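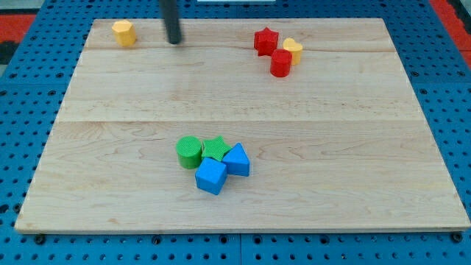 Colored shape blocks on a maple board, partway between "dumped out" and "put away"

Can a robot tidy up small stuff yet?

Reading time: 3 min

My workbench is where small things go to breed. Drill bits, wall plugs, cabinet knobs, and on weekends my daughter's blocks, which end up in there too. I'd love a machine that clears the surface and puts like with like, and I keep reading that household robots are nearly here. So where are we really? I don't need it to fold laundry or cook. Just pick up eight or ten little objects and put them in sensible groups. I could stretch to $800, maybe a bit more if it also did the garage shelf. Is that a silly thing to hope for?

Lava

Not silly at all, it's one of my favorite problems! I've been tinkering with arms in my garage for years and sorting is where I always start people off, because you learn so much from it.

Look at the blocks in the photo at the top. The red star and the red cylinder are up in one corner with a yellow heart, and the other yellow one is standing off by itself. The greens and blues are bunched together lower down. If you tell a machine "group by color," the finding part is pretty much solved. Bright plastic on pale wood is about as friendly as it gets, and even a cheap webcam will tell red from green all day in decent light.

The picking is where it gets fun. A star has points where your fingers want flat sides. A heart is wide one way and narrow the other. And that blue cube is turned at an angle and touching its neighbors, so you can't just drop two fingers down around it - you have to come in from the open side, or nudge it out first. My daughter did this at two without thinking. My arm took me most of a winter.

I kept a log last July, with the same sort of blocks on a flat board. Out of 1,236 tries, 1,045 ended with the block where I wanted it. Nearly all the misses were blocks touching other blocks. Spread them out and it hardly ever fumbled. I was over the moon with that, but you'd be putting things right by hand a fair bit, and that was with shapes it had practiced on.

Drill bits are harder, by the way. They're shiny, thin, and they roll.

For your $800 you can get a small hobby arm and a camera and have a wonderful time. Don't expect to unbox it and walk away. The Garnness kit I started on came to $1,383 once I'd added a better gripper and a power supply that didn't sag, so leave some room in the budget. Bolt everything down, too. If your work surface shifts by half an inch, every pick is off by half an inch.

Octavio Urrutia

get a tray with compartments. seriously. 10 bucks

Zonside

Octavio's right about the touching pieces. I run a small cabinet shop and we tried an arm for sorting knobs and hinge cups into bins. Loose on the table it struggled. Then we built a shallow chute that fed them one at a time and it just went, hour after hour, and I stood there grinning like a kid. So if your stuff can be made to arrive in a line, yes, machines can do this today and do it well. If it arrives as a heap on a bench, they're getting better fast but I'd still keep a hand free.

One thing to decide before you buy anything: what counts as sorted? We argued for a whole lunch about whether the brass knobs went with the brass hinges or with the other knobs. You could have the same argument over a red star and a green star. The arm will do either, but somebody has to pick, and it's worth trying it by hand on a clear bit of bench first.

As for the garage shelf, I'd leave that for the second project. Reaching into a deep shelf past a paint can is a whole different animal from working on a flat board with everything in view. Do the bench first and post how it goes, I want to see it!

Achterberg

Last updated: July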